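Udcombe Library News
30/05/2023

Summer hours and the miniatures club

The library moves to summer hours at the start of July. We will open at 10 and close at 6 on weekdays, and the Saturday session will end at 1. The book drop by the side door stays open at all times. Items returned there after closing are checked in the next working day, so please don't worry if they still show on your account overnight.

The craft shelves have been rearranged. Sewing and knitting are now together on the window side, and paper crafts have moved next to the cookbooks. We lent 1,045 craft titles last year, and the old shelves were too tight to browse. Large-format books are lying flat on the bottom shelf. Please leave them flat, as the spines split when they stand.

The miniatures club meets in the upstairs room every second Thursday at 7. There are 12 places at each meeting and they can be booked at the front desk or by phone. The theme through July is food at dollhouse scale. Members have been working on bread, fruit and fish so far, and cakes are next. The club supplies clay, blades and glue. Bring your own brushes if you have them, and an old shirt.

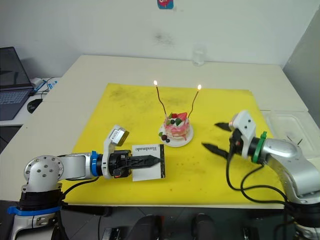 Beginners are welcome at any meeting. If you have never worked with polymer clay, come 15 minutes early and one of the regular members will show you how to condition it and mix colors. The clay is baked in the small oven in the staff kitchen, and pieces can be picked up from the desk the following day. Children under 12 need an adult with them.

The club would also like to borrow finished pieces for the glass case in the entrance hall. Anything that fits in a shoebox is fine. Put your name and phone number on the box and hand it in at the desk by the end of June. The case is locked, and pieces will be returned in September.

The 1,000-piece jigsaw of the harbor is still missing its lid. If it went home with you by mistake, the book drop is fine.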